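Visit report: Prumley eye protection workshop, April

The Prumley site occupies a two-story brick building behind the Furno rail yard. The firm assembles and refurbishes safety goggles for foundries, joinery shops and teaching labs. Lens blanks are bought in from Gerlach, and the headbands come from a webbing supplier in the next county. Everything between those deliveries and the packed carton is done on the ground floor, where the tour spent most of its time.

Our group met at the side entrance at 9:30 and was signed in by Zoia Dmytriv, the production engineer. Visitors were issued spectacles and overshoes. Phones had to stay in the lockers during the coating section, which is leased to a separate company, and I have no notes on it beyond the smell of solvent in the corridor.

Receiving is a narrow room with shelving on both sides. Lens blanks arrive interleaved with paper in flat trays and are held overnight before anyone opens them, so that they come up to room temperature. A sample from each tray is checked for thickness with a dial gauge at four points. Trays that fail go back unopened beyond the sample. Dmytriv put the current reject rate at one tray in 228, which she considers acceptable for the price paid.

Assembly is split between two lines. The first handles the plain model, a one-piece soft body with a push-in lens. The second handles the framed model, which takes longer because the lens, the rim and the vents have to seat together. The operator flexes the body over a curved former, works the lens into its groove from the nose outward, then releases it. A poor fit shows as a gap near the temple. The line is expected to turn out 800 pairs per shift, a figure it reached only after the former was recut last year.
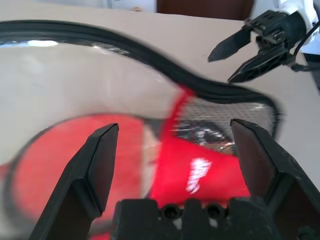 Venting took up a good part of the discussion. Direct vents pass more air and fog less, but they are unsuitable where liquid splash or fine dust is expected. Indirect vents use a cover or a baffled path and need more care in cleaning. Mesh falls into the first group. It stops chips and coarse grit, and it clogs quickly in a joinery shop. Dmytriv's advice to customers is to brush mesh dry from the inside before any washing, as wet sawdust packs into the openings and is difficult to remove later.

Refurbishment is upstairs. Used goggles come back from contract customers in crates, are sorted by model and washed in a mild detergent bath at low temperature. Headbands are discarded without inspection. Lenses are examined against a dark panel and then a pale one, the dark panel for scratches and the pale one for tint or yellowing. Any scratch in the central viewing area fails the lens. Scratches near the rim are judged by length against a printed card. Bodies are bent once in each direction and checked for cracks at the vent corners, where most failures begin.

The batch under inspection during our visit had come from the Branent training foundry and consisted of 523 pairs. Around half had been sorted by the time we went up. The commonest fault was abrasion from being laid lens down on benches, followed by rims pulled out of shape through storage on hooks. The inspector recommended individual soft pouches, and a rack for sites where pouches go missing.

Packing was brief. Each pair goes into a bag with a folded instruction sheet, and cartons are closed with paper tape. The label carries the model, batch and inspection date. We were back at the side entrance before noon.

Two points for anyone planning the same visit. The upstairs floor is reached only by a steep stair, and the goods lift does not carry passengers. The assembly lines stop for a break at 10:45, so the earlier slot is the better one for seeing the framed model put together.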